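Cuatro semanas con la mano Andine de Trorkix: lo bueno, lo malo y el guante

Llevaba desde abril dándole vueltas a si pedir la mano de prueba o no, y al final la pedí. Viernes 24 de julio y ya me toca devolverla, así que escribo esto con la caja abierta al lado y un poco de pena, lo confieso.

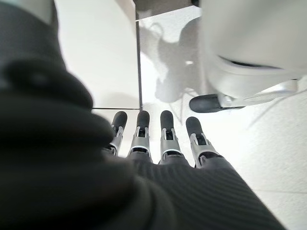

Lo primero: los dedos

Las yemas son lo que más me ha gustado, de largo. Son negras, mates, de goma, con forma de cápsula, y contrastan tanto con el suelo blanco que por la cámara de la muñeca las distingo sin esfuerzo. Parece una tontería, pero vengo de una pinza toda gris (la Prollier, la vieja, ya os he dado la lata con ella) y me pasaba el día adivinando dónde acababa el dedo y dónde empezaba la sombra.

Detrás de la goma viene el metal, plateado, con sus ranuras y sus tornillitos. Los tornillos son diminutos. Cambiar una yema me costó la primera vez una tarde entera y una discusión con mi destornillador, la segunda ya fue cosa de 4 minutos. El manual dice que se hace sin herramientas especiales y es verdad, siempre que tengas buena vista o una lupa decente. Yo tengo lupa.

La funda, ay, la funda

El dorso va cubierto con una funda gris oscuro acanalada, como el puño de un jersey. Queda muy bien y protege del polvo, eso no lo discuto. Ahora, quitarla es otra historia: hay que ir soltándola dedo a dedo, y a mí siempre se me engancha en el último. Escribí al soporte y me contestó Panya Nakpan en menos de un día, majísima, con un truco que no viene en ninguna parte: empezar por el pulgar y enrollarla hacia la muñeca sin estirar. Funciona bastante mejor. ¡Ponedlo en el manual, por favor!

Y luego está el asunto de la vista. Con la cámara donde la llevo montada, la parte más cercana de la mano se come todo el lado izquierdo, enorme y borrosa. Los otros dedos los veo de maravilla, pero lo que pasa a la izquierda me lo tengo que imaginar. Probé a bajar la cámara y era peor. Probé a girarla y perdía el meñique. Al final la he dejado como venía y me he acostumbrado a entrar a los objetos por la derecha — no es elegante, pero uno se hace a todo.

Qué tal agarra

Hice mi lista de siempre, con cosas de casa: vasos, un calcetín, pilas, la grapadora, un limón. De 82 intentos me salieron bien 47, y casi todos los fallos fueron con objetos planos tirados en el suelo. Las baldosas lisas no ayudan nada, una tarjeta se queda pegada y los dedos patinan por encima. Con el limón, en cambio, ni un fallo. El vaso de plástico lo aplasté dos veces hasta que encontré el ajuste de fuerza, escondido en el tercer submenú de la aplicación.

La aplicación, por cierto, está traducida regular. Hay un botón que pone «Apretar menos más» y todavía no sé qué hace.

El precio

El alquiler mensual son 297 euros con envío incluido y, si luego la compras, te lo descuentan. Para un taller pequeño o una clase me parece razonable. Para mí, que la uso los fines de semana y poco más, se me va. El kit de Thongsuk sale más barato pero trae tres dedos y hay que montarlo desde cero, y yo este verano no tengo paciencia para eso.

¿La volvería a pedir? Un mes suelto, sí, seguro, sobre todo si sacan una funda con cierre. Si alguien la tiene y ha encontrado mejor sitio para la cámara, que me lo cuente en los comentarios, que el lunes pasa el mensajero a por ella y me gustaría probarlo antes.

Entradas recientes
Por qué jubilé la pinza Prollier
Kit Thongsuk: primeras impresiones sin abrir todas las bolsas
Destornilladores pequeños que sí compraría otra vez
Ordenar cables sin perder la cabeza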